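How to Refinish a Wooden Desk Top

A desk that gets daily use will show it after a few years. The finish wears thin where your arms rest, and rings and pen marks build up near the front. If the wood underneath is sound, you can bring the top back over a weekend without taking the desk apart.

What you need

Sandpaper in 80, 120 and 180 grit
A sanding block or a small orbital sander
A vacuum with a brush head
Lint-free rags
Wipe-on oil finish
Gloves and a dust mask

I used Clustine satin oil for mine. Any wipe-on oil made for furniture will do. Read the can for drying times, as they differ from one maker to the next.

Check the wood first

Look at the edge of the top. If the grain on the face carries on over the edge, you have solid wood and can sand freely. If you see thin layers, it is plywood, and the face layer may be very thin. In that case skip the 80 grit and start with 120. If the top is printed laminate, stop here. Oil will not soak in.

Wash the top with a damp rag and a little dish soap. Let it dry overnight.

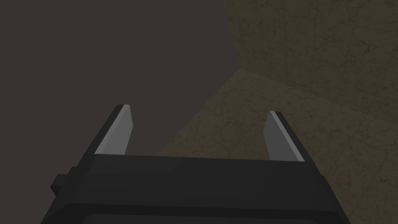
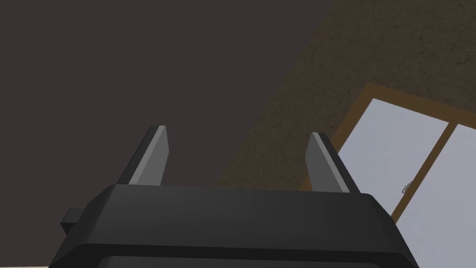
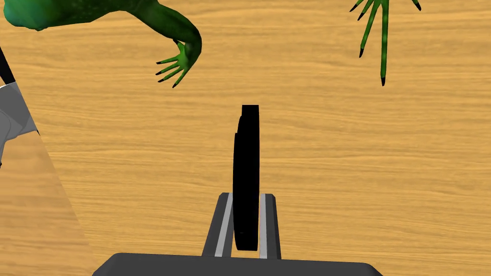
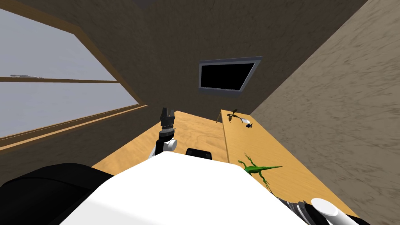 Sanding

Start with the coarsest paper you plan to use and work with the grain. Keep the sander flat and moving. Stopping in one place leaves a dip that will show once the oil goes on. Change the paper when it starts to feel smooth. I went through 4 sheets of 80 on a top 60 inches long.

When the old finish is gone and the color is even, vacuum the surface and move to 120, then 180. Do the edges by hand with the block. Two light strokes are enough to take the sharpness off a corner.

For a dark ring that will not sand out, use a wood bleach before the last grit and follow the directions on the package. Treat the whole top, or you will get a pale spot.

Oiling

Open a window. Pour a small amount of oil on a rag and rub it in along the grain. Cover the whole top, wait for the time given on the can, and wipe off everything that has not soaked in. Oil left standing turns sticky and is hard to remove later.

Let the first coat dry for 18 hours. Rub the top lightly with used 180 paper, wipe off the dust, and put on the second coat the same way. I did the first coat on Wednesday evening and the second after dinner the next day.

Lay oily rags out flat to dry outdoors, away from anything that burns. Wadded up, they can heat up and catch fire.

Using the desk again

Wait until the surface no longer smells strongly of oil before you put paper or books on it. Keep cups on a coaster for the first few weeks. Wipe spills when they happen and put on a fresh thin coat once the top starts to look dull. Mine gets one every May.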